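From: Heledd Landeg
To: Ustow model club list
Date: Mar 29, 2018
Subject: Re: [ustow-models] Desk space and unbuilt kits

Parviz Ranjbar wrote:

> Hello all,
>
> I have moved into the back bedroom and have one desk for everything:
> building, painting and the computer. I've got 16 unbuilt kits and they
> are in piles on the floor at the moment, which my wife has mentioned.
> How do the rest of you store yours? I don't want to put up shelves as
> we rent. I also keep running out of sockets. The lamp, the airbrush
> compressor and the phone charger all want to be plugged in at once.
>
> Any advice welcome, also on what to put on the desk top. Mine is bare
> wood and I'd like to keep it nice.
>
> Parviz

Hello Parviz,

I had much the same problem when I gave up the garage, so I'll tell you what I do now. Some of it came from Zdeněk's old handout and some from Hok-lam Wu, who builds in a smaller room than either of us.

1. Kits you are not building

Put them under the bed or on top of the wardrobe. Mine are in two flat Plirent crates with lids. I write the name of each kit on a strip of masking tape on the end of the crate, so I don't have to pull everything out. Keep them off an outside wall if the room gets damp. I lost a set of decals that way one winter, and the instructions had gone wavy as well.

2. Kits you are building, or will be next

These can live on the desk, stood upright along the back against the wall. Laid flat they take up half the working area and you end up putting paint on top of them. Three is my limit. If a fourth comes in, one goes back to the crate. Check that the parts are bagged before you stand a box on its end, or the small ones will work their way out at the corner of the tray.

3. Sockets

Get a power strip with USB ports and put it on the desk at the side you don't work from. I had mine on the floor and was forever crawling about. Keep any spare cable coiled. Don't run the compressor from the strip if you have a wall socket free, and switch the lot off when you leave the room.

4. Jars

A glass jar with a lid is better than an open pot for anything small. I would keep thinners out of it and leave those in the bottle they came in. Hiu-tung Lu uses old coffee jars for offcuts of sprue, sorted by colour, but I have never had the patience.

My own desk has the boxes at the back and the power strip on the left:

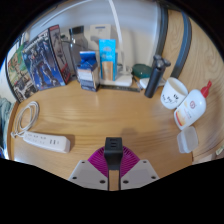 5. The desk top

Mine is wood too. I put a cutting mat down to work on and lift it when I've finished. For painting I add a sheet of lining paper over the mat. I tried the clear Flonetex sheet that was passed round at the July meeting and didn't get on with it, as knife marks showed straight away. If you do get paint on bare wood, wipe it at once and don't scrape.

6. Clearing up

Ten minutes at the end of each session. Blades go back in their tin first, then the tools, then whatever is left goes in the box of the kit it belongs to.

If you want the Plirent crates, I have two spare and can bring them to the next meeting. They will take most of your boxes but not the very long ones.

Regards,
Heledd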